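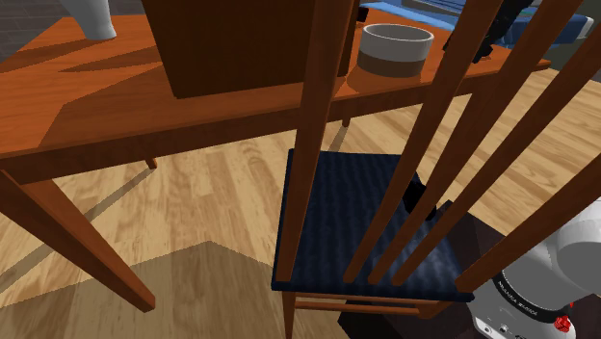
Hi Berenice,

Second progress report on Tonport, as promised, and sorry it runs a bit longer than the first one. A lot has happened since we signed the development agreement and I'd sooner you heard all of it from me, including the bits that aren't going to plan.

The script first. Draft four is finished and it's a much better film than the one you read. The big change is that the sister's story now starts on page one, where before she wandered in at the halfway mark. Toivo Aaltonen came on as script editor and went at my dialogue with a very sharp pencil (I sulked for a weekend, then took nearly all his cuts). We've lost the whole wedding sequence. I loved that wedding, but it was going to cost us two shooting days and a marquee, and the film doesn't miss it. We're down to 63 scenes, and Toivo thinks there are still a couple of phone calls in the middle that could be one phone call. He's probably right. I'll have a go at that before the next draft comes to you.

The ending is still a bit of an argument. I want her to get on the ferry and Toivo wants her to stay on the wharf. Both versions are in the draft attached, one after the other, and I'd love to know which way you lean!

Casting has been the fun part. We held two rounds of open auditions at the old Hnatiuk cinema, who let us have the foyer and the small theatre for next to nothing, and saw 475 people for the two teenage roles. Most had never acted on screen. I was worried we'd end up with lots of kids doing their school musical voices, and sure, we had some of those, but we also had a girl who did the kitchen argument so quietly that everyone at our table leaned forward. We've offered her the younger sister and her parents are reading the contract now, so please keep that under your hat until it's signed. The older brother is still open. There are two boys I keep going back to and I'd like to put each of them in a room with her before I decide.

For the mother, we've had a very warm conversation with an agent and I'm waiting on dates. If her theatre season gets extended she can't do it, simple as that, and we'd go to our second choice, who I'd be thrilled with too.

Locations: Drinholm is locked in for the harbour and the main street. The council has been great to deal with and the fish co-op is happy for us to film after their morning unload. The house is harder. The one we wanted was sold, and the new owners are halfway through ripping out the kitchen. We've since looked at a place up the hill that has the right veranda but faces the wrong way for our evening scenes. I'm going back in July with our cinematographer to see what the light does in winter, and to knock on a few more doors.

Money next. We've spent 63 per cent of the development grant. Casting ran over by a bit, mostly travel for the callbacks, and I've covered that from the script line, where Toivo came in under. The full spreadsheet is attached. Legal is the one that could still bite us: we need to clear the song in the pub scene, and the publisher has been slow to answer. I've asked our composer to sketch a replacement in case the quote is silly.

Posa have read the new draft and are keen to talk about distribution. They haven't put anything in writing, so I haven't counted it in the finance plan, and I'd suggest you don't either for now. What they did say is that they'd like to see a proof-of-concept scene. I think we can shoot one over 19 hours or so of crew time at the harbour, using the two kids once they're both cast, and the budget for that is on the second tab.

So, what I need from you: a yes or no on moving the leftover travel money into the proof-of-concept shoot, and your notes on draft four whenever you can manage them. If it's easier to talk it through, ring me any morning. Afternoons I'm mostly writing with my phone in another room.

Thanks again for sticking with us on this one. I'll send the next report once we've got our older brother.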